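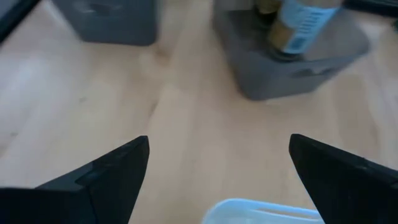

Step 3. Sort the pantry stuff into bins

Okay, you've got your bins out, so now comes the part I like best! Put the big grey ones on the floor where you can walk around them, and keep the small white ones up on the table for spices and packets (mine are from the Gotis line, but any bin with a handle hole will do).

1. Wipe each bin and let it dry all the way.
2. Big, heavy things go in the grey bins. I stop at 12 cans per bin or my back complains.
3. Spice tins go in a white bin. Check that every flip-top is snapped shut first, or you'll be sweeping up pepper for a week.
4. Turn the labels so you can read them without digging.

Note: tins will lean on each other until the bin fills up. That's fine, just leave them be.

Caution: don't drag a full bin across a wood floor. Lift it by the handle holes, and get a second person for anything up to 100 pounds of rice (yes, I've tried).

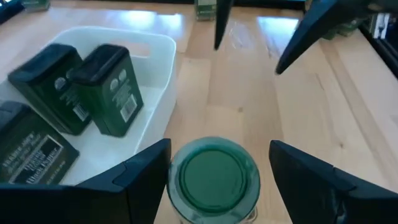
Rajitha Begum wrote in to say she lays her tins flat with the lids all facing one way, and that it saves her hunting for the cumin. I tried it in April and went back to standing mine up, but do whichever suits your shelf.

5. Stick a label on the short side of each bin, then go on to Step 4.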